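Avix Handling Set: README

Maintained by the Seyoum group at Wandport. Revised 24th July.

The set holds 1,310 wrist-view clips. Please follow the rules below when adding clips or reusing old ones.

Before recording, check both fingertips for wear and note it in the log. Swap worn tips only between batches of 22 clips.
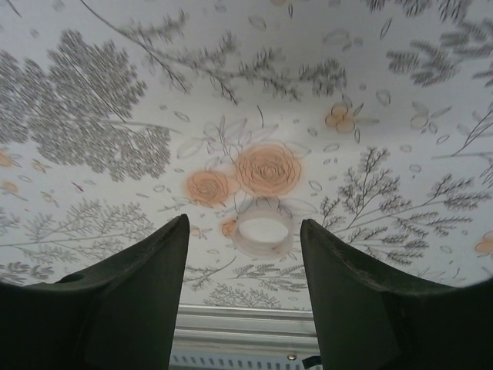
Idle views stay in the set. Tag them "no target" and leave them whole. A gripper pointed at a papered ceiling still gives a model something to get wrong — printed roses next to a round light, for instance — so patterned surfaces get the tag "print" as well.

Open containers have their own rule. Fill to no more than 400 ml, keep the mouth up for the whole clip, and stop the arm before anyone reaches in. Log the cap as on or off. If a cable loop comes into view near the held item, tag it "cable".

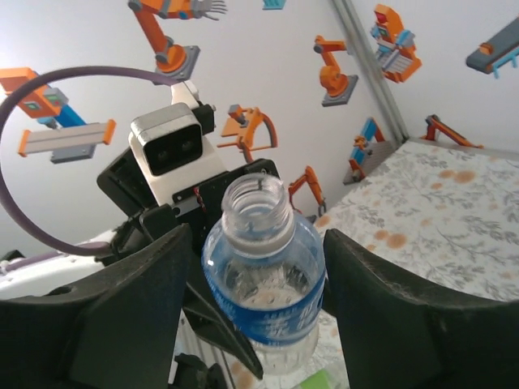

Flonwood wrote back that the fill limit should depend on bottle size, and asked for a percentage in its place. We plan to test that in December. Until then the fixed limit stands.

Known gaps: 66 clips have no cap entry. Leave them out of any spill-risk work.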